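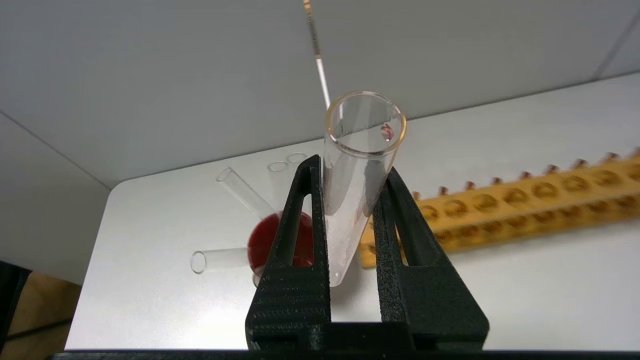 ## 5. How far can the color readings be trusted?

The claim that nitrate in the Skivstead wells fell between the two survey rounds rests on color matching. A reagent was added to well water in a glass tube, the water turned some shade between clear and deep pink, and a person held it next to a printed card and wrote down a number. We have 330 of these numbers. The survey report treats them as measurements. We think they are closer to opinions, and that the difference matters more than the report allows.

The most obvious trouble is the card. It has wide gaps between its upper shades, and readers were told to pick the nearest one. A well that sits between two shades can move a full step without any change in the water. Most of the reported decline is made up of single-step moves of this sort. The authors say such errors cancel out over a large sample. They would, if readers were as likely to guess high as low, but the report gives no evidence for that and we found a little against it. Paewai, who ran the first round at Partington, noted in her field log that readers "go for the paler one when it's close." If that habit grew stronger in the second round, after word had spread that the farms upstream had cut back on fertilizer, the decline could be explained without any change in the groundwater.

Light is a further problem. The first round was read indoors under fixed lamps. The second was read wherever the team had parked. Pink looks weaker in full sun, and the field sheets have no column for weather.

Then there is the glassware. Tubes were rinsed and reused, and the protocol says only that they should be "visibly clean." Clear glass is forgiving to look at. Small amounts of colored liquid can sit high on the wall, as with the reddish droplet just below the rim in Figure 1, and a quick look through the side may miss them. Whether carryover of this size would shift a reading depends on the sample that follows. For a strongly colored one it would not. For a well near zero it might, and the error could only go up. Anyone who wants to defend the decline will point out that this works in their favor, and we agree that it does. Our complaint is that the size of the effect was never tested in either direction.

**Figure 1.** Clear glass test tube, tilted, with a small reddish droplet on the inner wall near the rim.

The report's main answer to doubts like these is the laboratory check. A set of 30 samples was sent to Stirnen for analysis, and the agreement is described as "good." We would ask what it was good for. The samples were picked by the field team, and nearly all came from wells at the low end, where card and laboratory could hardly disagree. Only 2 came from the band in which most of the supposed decline took place. One matched. The other was off by a full step, and it was dropped from the comparison as a "probable labeling error," with no account of how the label was wrong.

None of this shows that nitrate held steady. It may well have dropped, and the Lustden wells, which were read by the same person in both rounds, do lean that way. But the lean there is smaller than the headline figure, and we would not put a trend line through it. In the next section we rerun the comparison using only wells that moved by more than one step on the card.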